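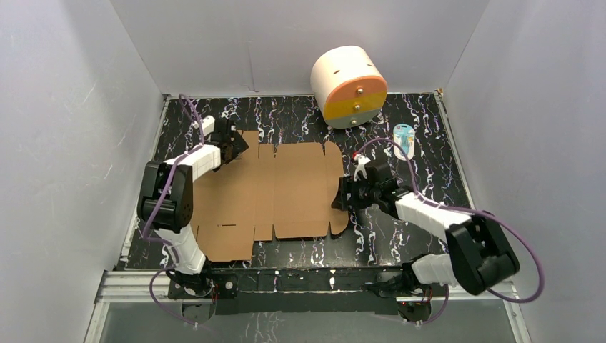
Figure 1. Box blank flat on the cell floor, one gripper on either side.

Section 7. Recording a box-folding task by remote control

Read this section after the two follower arms have been homed and the emergency stop has been tested (Section 2). The folding task is the one most sites record first. It needs both arms, and the operator has to move them together, so allow time for practice runs before anything is saved.

7.1 Before you start

1. Turn on the follower arms, then the leader arms. Wait for the Flondow station screen to show both pairs as linked.
2. Check that the cables follow each arm with enough slack to reach the far corners of the floor. A cable that pulls tight during a fold will drag the wrist off line.
3. Place the blank flat with its printed side, if it has one, facing down. Keep the front edge clear of the mounting bar.
4. Leave the background items where the task sheet puts them. They belong to the layout and should stay out of the arms' path.
5. Open a new task and give it a name. Use the form site-task-operator, for example ibarra-boxfold-kaimal.

CAUTION: Keep hands out of the cell whenever the leader arms are linked. To move the blank by hand, press Pause and wait for the tone.

7.2 Taking control

1. Sit so that you can see the whole blank. Hold both leader grips open.
2. Move the leader arms until their pose matches the followers on the screen. The followers will not move until the match is within limits.
3. Press the left pedal once to take control. Press it again to let go. The followers hold their last position.
4. Set the speed scale to 47 percent for new operators. It can be raised once the operator has saved 28 good episodes.

NOTE: The grip force setting applies to both hands. Corrugated board dents easily, and a dented flap folds differently on the next try. If you see marks after a practice run, lower the force one step and change the blank.

7.3 Raising the back panel
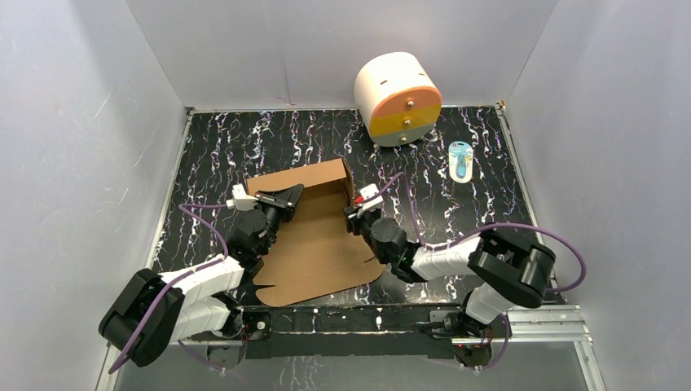 Ula Remote Operation Group, Brunlow Robotics — Operator Guides

Figure 2 shows the back panel upright with a gripper at each end. Reach this position as follows.

1. Press the right pedal to start the episode.
2. Bring the left gripper to the back left corner of the blank and the right gripper to the matching corner on the other side.
3. Slide one finger under the board at each corner. Go in low and level. Coming in steeply pushes the blank away from you.
4. Close both grippers, then lift together. Watch the fold line, and stop if one end rises ahead of the other.
5. Bring the panel upright and hold it for a full second. The pause makes the step easy to find when the episode is labeled.
6. Turn the short end flaps forward before letting go of the panel. Release one hand at a time.
7. Press the right pedal to end the episode, then choose Save or Discard.

If a corner slips, you may go back and pick it up again in the same episode. Recoveries are worth keeping, so save these and tag them "regrasp" — do not trim them. Discard the episode if the blank leaves the marked area, if an arm faults, or if anyone reaches into the cell.

7.4 Between episodes

Flatten the blank and put it back by hand with the station paused. Vary its position slightly each time, within the limits on the task sheet. Replace it when a fold line goes soft or a tab tears.

Questions about pedal mapping go to Darnell Tillman. Send changes to the task sheet to Oriana Garrido, who keeps the current copy. The pedal steps were last revised in July.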